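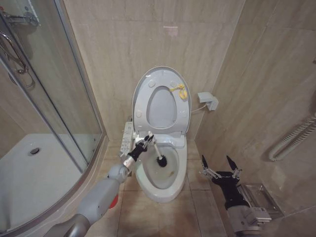
Work on the Wurlow Marsh turtle project moved from planning to the field during this period. The Mendport Wetlands Trust used the second payment from the Tilahun Fund to open a seasonal field house, fence the main nesting bank, and begin nest protection for Blanding's turtles. The field house is small but meets the needs of the crew. The bathroom is narrow and tiled, with an electronic bidet panel at the side of the toilet and an outlet box on the wall next to it, so we have asked crew members to keep muddy waders and buckets out of there and rinse them at the outdoor tap. The rent includes utilities and is within the approved budget line.

Nest protection

The crew walked the nesting bank every evening in June, starting at 6 p.m. and staying until the last females had left. They found 18 nests. Wire cages were placed over all of them by the following morning. Raccoons dug at several cages and got under one, which was on loose gravel near the culvert. We lost all the eggs in that nest. The cages on gravel now have a wider skirt, pinned down with landscape staples, and there has been no further loss.

Hatching began in late August. So far 51 hatchlings have been measured, notched and released at the edge of the shallow pool. A few nests had not opened when this report was written, and we will leave those cages in place through October.

Road crossing

Traston Road runs between the marsh and the upland where many of the females nest. The county approved our request for temporary barrier fence on the marsh side, and it went up in May, two weeks behind schedule due to a delay in delivery. It guides animals to the existing culvert. We found 11 adult turtles alive along the fence and moved them across by hand. Two adults were found dead, both at the north end past the last fence post. We would like to extend the fence at that end before next nesting season.
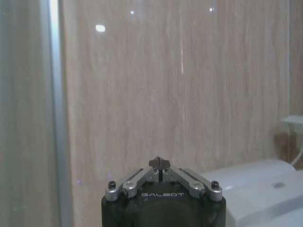

Budget

Spending is close to plan. Fencing cost more than expected and travel cost less. We ask permission to move $2,000 from travel to materials to pay for the extension on Traston Road. No other changes are requested. Receipts for the period are filed by budget line and can be sent if needed.

Problems and changes

Water in the shallow pool dropped early this summer. The board structure at the outlet leaks, and muskrats have tunneled beside it. We packed the gap with clay as a short-term repair. A proper repair needs a state permit, and we have applied.

Radio tracking of adult females has been put off until spring. The transmitters arrived after the nesting season and there was little use in fitting them so late.

Next period

Remove and store nest cages in November.
Survey the north end of Traston Road for the fence extension.
Repair the outlet structure if the permit is issued.
Fit transmitters in April, before females leave the marsh.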